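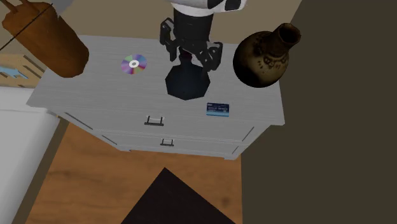

Can a Pretend Robot Teach a Real One?
By Anqi Meng, 2022-04-24

Some people will tell you that soon everybody will have a robot that tidies their bedroom. I have been hearing this since I was in second grade, and I still pick up my own socks.

So when a few of us at Skidia, our shared workshop, decided to build a robot arm that could clear things off a dresser, I had doubts. I still have some. But the way we are going about it is interesting, and you can decide for yourself if you believe in it.

Why start with a pretend one?

A robot arm is heavy and strong, and it does exactly what its program says, even when the program is silly. If you tell it to go down too far, it will try to push its hand through the furniture.

That's why we build in a simulator first. A simulator is a computer program that makes a pretend place, a bit like a video game. Ours is called Plorwood. It has a pretend arm, a pretend floor and a pretend dresser with things on top. If the arm knocks over a vase in there, we press a key and the vase is back.

What does the hand do?

The hand of a robot arm is called a gripper. Ours has two sets of fingers that open and close. It has no skin and no thumb, and it doesn't know what a bottle is. All it gets is numbers: how far to move, which way to turn, how hard to squeeze.

Think about picking up a glass bottle with your eyes shut, wearing oven mitts, while a friend calls out directions. Now suppose your friend is sometimes wrong. Robots have it a little like that.

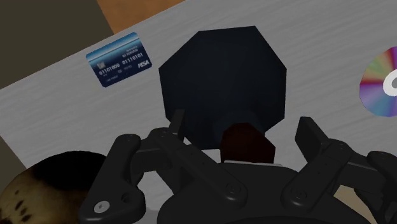 An open gripper and a dark eight-sided shape, with a bank card on the table.

Look at the digits on the card, 01101000 01110101. Computers can store letters as patterns of ones and zeros, and in a very common code those two groups stand for "h" and "u". I can't tell you what "hu" is supposed to mean. You could try writing your own name that way, though. It takes eight digits for every letter, so if you're called Christopher, bring extra paper.

How many tries does it get?

Plenty. One evening in the simulator we ran 600 tries at grabbing something off the dresser. The program told us that 300 of them were good, and people in the workshop cheered.

I asked what "good" meant. In that program, a try was good if the fingers closed on anything at all. It didn't have to be the right thing, and it didn't have to stay in the hand. When you hear that a robot is good at something, ask who is keeping score and what earns a point.

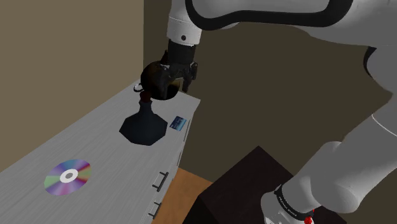
We changed the rule after that. Now the arm has to lift the thing we asked for and hold it while we count slowly to 2. Out of the next 100 tries, far fewer were good, and I trust that score a lot more.

Will it work on a real dresser?

I don't know yet. Pretend furniture is perfect furniture. It never wobbles, there's never any jam on it, and the light never changes because somebody opened the curtains. Real rooms have all of that, plus cats. Builders call this difference the "reality gap," and plenty of clever robots have fallen into it.

We plan to try our real arm in June, on an old dresser at Skidia with nothing breakable on it. Until then, please keep picking up your socks.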